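How Stitches Close a Cut

A stitch, or suture, is a loop of thread that holds the two edges of a cut together. Skin and other tissue can then grow across the gap. The needle is curved - it goes in on one side and comes up on the other.
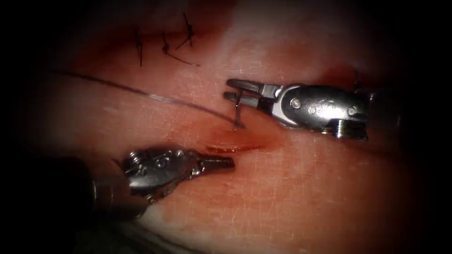 A curved needle with a thin, dark thread.

Each loop is tied in a knot. Short ends of thread, called tails, are left over.

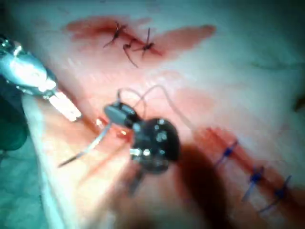

Practice pad: two dark brown stitches at the top, three blue ones at lower right.

The needle's point must enter close to the cut, at a steady depth.
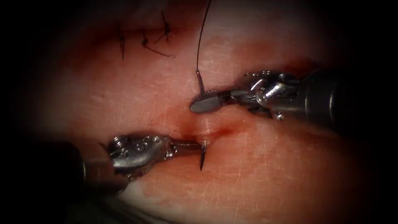 The point of the needle enters just below the cut.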